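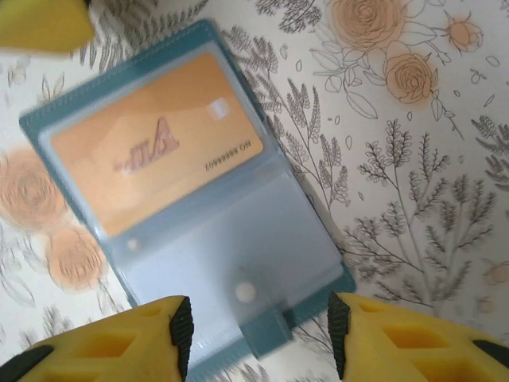
Wrist view, card holder task, open holder with the tab towards the gripper

Card holder episodes: keep the ones with glare?

navlow_bench
22 Nov 2020
I'm collecting demonstrations for a small card holder task: close the holder, press the snap, leave it flat. So far I have 387 episodes, all teleoperated, all with the wrist camera plus one fixed camera overhead. The view at the top of the thread is typical of the wrist camera just before the fingers go for the tab.

My question is about reflections. The clear pocket over the orange card catches the light and part of the card washes out. I tagged 77 episodes as bad for this and was going to drop them before training. Does anyone here do the same, or do you leave them in?

koyama77
Leave them in. Your policy doesn't need to read the card. It needs the tab and the snaps, and I can see both of those in your picture. If you strip out every episode with glare you'll train on a nicer room than the one you run in.

tarkik_tom
I'd drop them, or at least hold them back for a second round. We had a similar set with plastic wallets and the first model was all over the place until we cleaned it up. Start clean and add the awkward ones later.

koyama77
Was that the glare, though, or did you fix the lighting and the operators at the same time?

tarkik_tom
Both changed in the same week, so I can't separate them. I still wouldn't start with the messy ones.

Elmarie Van Wyk
The glare would worry me less than the background. White with grey leaves and peach roses, and your card is orange-peach too. If all 387 were done on that surface, the model may well learn the flowers. We lost most of January to this on the Drirnemetti set. It worked on the bench and fell apart when someone put a plain mat down.

Swap the surface every session. Six is plenty to begin with, and at least two of them should be dull.

navlow_bench
All on the one surface, yes. I picked a patterned one on purpose, thinking it was harder than a blank table.

Elmarie Van Wyk
One pattern is still one background. It's only harder if it changes.

pliers_and_tape
Different point. Your holder is lying at a slant, upper left to lower right, and that's good, but do you vary the angle or does it always go down like that? People put things back the way their hand likes. I print a list of angles and work down it. Dull job, but the spread is much better.

Same goes for how far open the fingers are when you start the approach. Yours are on either side of the tab with a gap between them. If every episode looks like that at this stage it will never learn to recover from a bad approach.

navlow_bench
I place it by eye. I'll plot the start angles from the overhead camera tonight and see how bunched up they are.

koyama77
What about motion blur? The roses on the left side are soft, but the card holder looks usable.

navlow_bench
I don't filter for blur. The arm moves when it moves. I could lower the exposure time but then I need more light, and more light means more glare on the plastic.

tarkik_tom
Put a diffuser over the lamp. Baking paper on a frame will do for a test.

pliers_and_tape
Or move the lamp between sessions and stop fighting it. I'm with koyama on this one.

navlow_bench
Plotted them. Most of the start angles are in a narrow band, so pliers was right. Plan for now: keep the 77 but leave the tag on them, so I can train with and without. New episodes get a different cloth each session and angles from a printed list. The target is 661 in total, which leaves 274 to record. Diffuser on for half of those.

Elmarie Van Wyk
Keep one cloth out of training altogether and test on it. Otherwise you won't know.

navlow_bench
Will do. There's a plain brown one I haven't used yet.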